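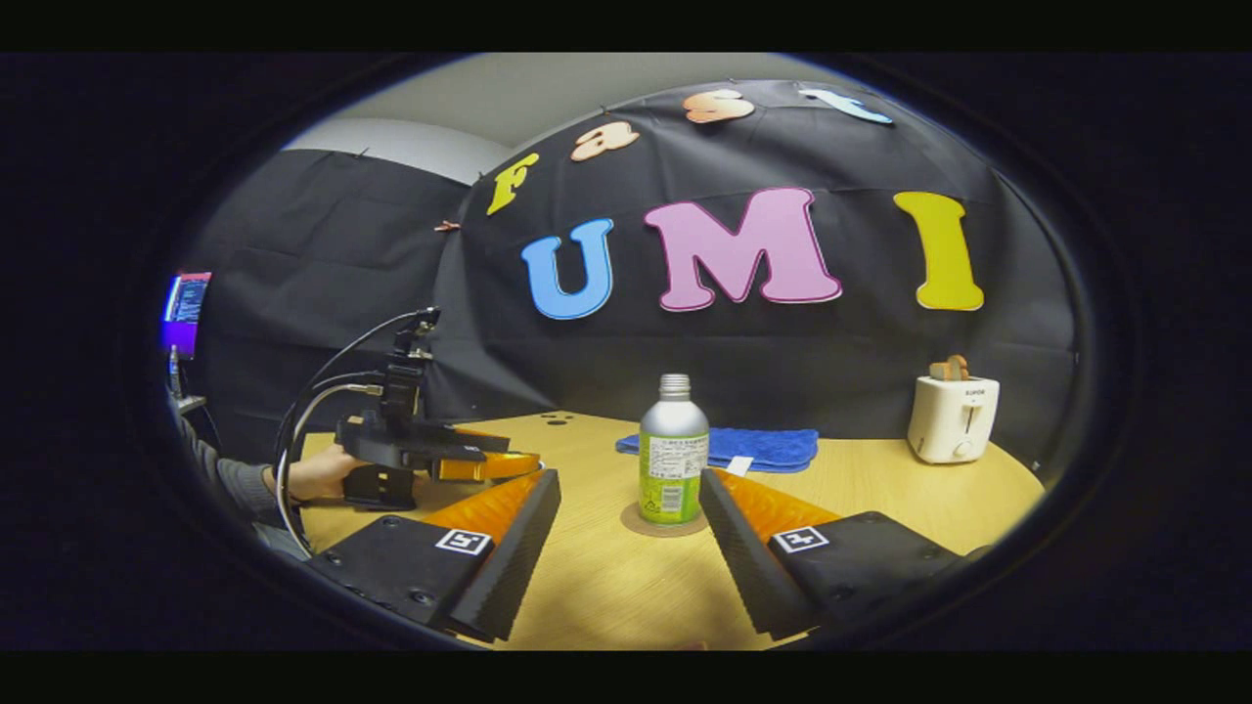
A Small Prize and a Long Friendship

The Zastgate Medal for International Service is not among the better known civilian honors. It carries no title and no pension, and until recently it came with no money. Since the town council of Zastgate created it in the years after the war, however, it has become a fixed point in relations between the port and its partner city of Stulthorpe, across the water. This year's award, announced on 2024-10-06, goes for the first time to a joint body: the Holst Exchange, which arranges work placements for apprentices in both places.

The citation runs to a single page. It commends the Exchange for "steady and practical service to two communities that might otherwise know each other only by name." Members of both councils approved the wording, a requirement that dates from the original agreement and has more than once delayed the announcement by a full season.

The origins of the partnership were commercial. Zastgate shipped timber and salted fish; Stulthorpe bought them and sent back machine parts and cloth. When the ferry line between the two ports closed, trade fell sharply, and the councils looked for some other means of keeping contact. A treaty of friendship was signed in the customs hall at Stulthorpe, and the medal was written into its fourth article almost as an afterthought. The article states that it may be given to any person "of either place or of neither" whose work has brought the two closer.

In its early decades the medal went mainly to officials. Harbor masters, consuls and retired mayors make up most of the first page of the register, which is kept in a glass case outside the council chamber. The second page is more varied. It includes a schoolteacher, a choir director, the translator of a cookbook and the captain of a rescue vessel. Several of these awards met with objections at the time. The translator's nomination was debated over two sessions, and the minutes record a request that the book itself be placed before the members.

The Holst Exchange takes its name from the Holst building, a former rope works on the Zastgate waterfront where its office occupies the upper floor. It began with 3 apprentices, all of them electricians, who spent a winter in Stulthorpe lodging with local families. It now places 200 young people a year in trades that include joinery, baking, nursing care and boat repair. Placements last between six weeks and five months. Host employers pay a training wage, and the two councils share the cost of travel and insurance.

A second program, Terno, was added later for those already in work. Under Terno, a qualified tradesperson may spend a month with a firm in the partner city and then receive a visitor in return. Demand for these exchanges has been uneven. Bakers have taken them up readily, while building firms have often been unwilling to release staff during the summer. The Exchange has responded by moving most Terno visits to February, when outdoor work is slow in both cities.

The award has drawn some criticism. Members of the opposition on the Stulthorpe council have asked whether a body that depends on public funds should be honored by the same councils that finance it. They have also noted that the medal now carries a grant of 2,000 crowns, introduced under a revision of the treaty, and that in this case the money will pass from one public account to another. The Exchange has replied in a written statement that the grant will be placed in a hardship fund for apprentices whose families cannot meet the cost of tools and work clothing. The councils have accepted that arrangement and will review it after one year.

Others have raised the question of language. Most placements run from Zastgate to Stulthorpe, and fewer apprentices travel in the opposite direction. Employers in Zastgate attribute the difference to a shortage of evening classes for new arrivals. A proposal to open such classes in the Holst building is before the Zastgate education board, with a decision expected in the coming budget round.

The ceremony will be held in Stulthorpe, in keeping with the custom that the medal is presented in whichever city did not host the previous one. The program is short. The citation is read in both languages, the medal is handed over by the two mayors together, and the register is signed. Former apprentices have been invited to attend, and the harbor authority has agreed to open the old customs hall to the public for the afternoon.

The medal itself is struck in bronze from the original die. One face shows the two harbor lights, and the other is left blank for the name of the recipient. As the full title of the Exchange is too long for the space, only the word Holst will be engraved.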